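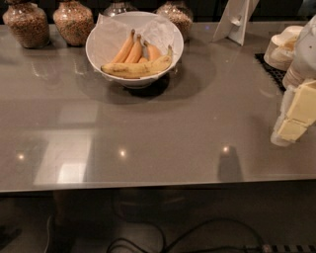
Ticket: Greifervergleich Obstschale, Kopfkamera erkennt die vordere Banane unzuverlässig
Angelegt von: Tove Vigfúsdóttir
Bearbeitung: Kęstutis Krūmiņa
Datum: 02/08/2019
Status: in Arbeit

Problem

Mit dem Fasness-Greifer bricht der Ablauf ab, bevor der Arm zur Schale fährt. Die Steuerung (Agbeko) meldet »kein gültiger Greifpunkt«. Betroffen waren 9 von 20 Anfahrten. Mit dem Ploler-Greifer trat die Meldung am selben Platz nur einmal auf, allerdings an einem anderen Tag und bei anderem Licht. Ein direkter Vergleich der beiden Greifer ist damit vorerst nicht möglich.

Gegriffen werden soll die einzelne Banane, die quer vor dem Bund liegt. Der Bund bleibt in der Schale.

Prüfung 1: Beleuchtung

Die Arbeitsplatte glänzt stark. Die Deckenleuchte spiegelt sich links als helle Fläche, dazu kommen drei kleine Lichtpunkte. Im Tiefenbild entstehen an diesen Stellen Löcher. Belichtung der Kopfkamera fest auf 12 ms gestellt, Automatik aus. Die Löcher werden kleiner, die Fehlermeldung kommt weiterhin.
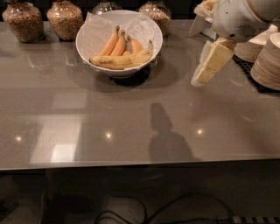 Danach die Maske für den Arbeitsbereich enger gezogen, sodass die Gläser an der Hinterkante nicht mehr ausgewertet werden. Vorher hatte die Segmentierung das Glas hinter der Schale mehrfach mit dem Schalenrand zusammengefasst. Das ist jetzt weg. Die Banane wird häufiger gefunden, der Greifpunkt springt aber noch.

Prüfung 2: Papier in der Schale

Das Papier steht links und rechts über den Rand. Der Planer nimmt die Kanten als Hindernis und verwirft Greifpunkte nahe am Stiel. Sicherheitsabstand von 16 auf 9 mm verringert. Seitdem liegt der Vorschlag meist in der Mitte der Banane. Für die breiten Finger ist das auch die bessere Stelle – am Stielende ist zum Schalenrand hin wenig Platz.

Prüfung 3: Armhaltung

In der Warteposition steht der Greifer rechts von der Schale knapp über der Platte. Die Schale ist frei zu sehen, der Arm verdeckt aber einen Teil der Stapel rechts. Für diesen Test egal, für den nächsten nicht. Position gespeichert als »Warten_rechts«.
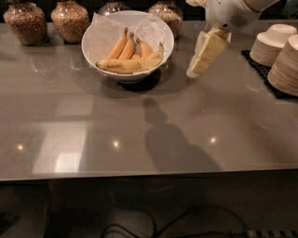 Offene Punkte

– 20 Anfahrten mit Fasness wiederholen, Belichtung und Abstand wie oben.
– Gleiche Serie mit Ploler, am selben Tag und ohne die Schale zu verschieben.
– Trultier-Kamera als Ersatz für die Kopfkamera prüfen. Halterung fehlt noch, Lieferung im September.

Kommentar Krūmiņa: Den kleineren Abstand bitte nur für diese Aufgabe übernehmen. In der globalen Konfiguration bleibt es bei 16 mm.

Kommentar Vigfúsdóttir: Ist im Profil »Obstschale« abgelegt, global nichts geändert. Ticket bleibt offen, bis beide Serien vorliegen.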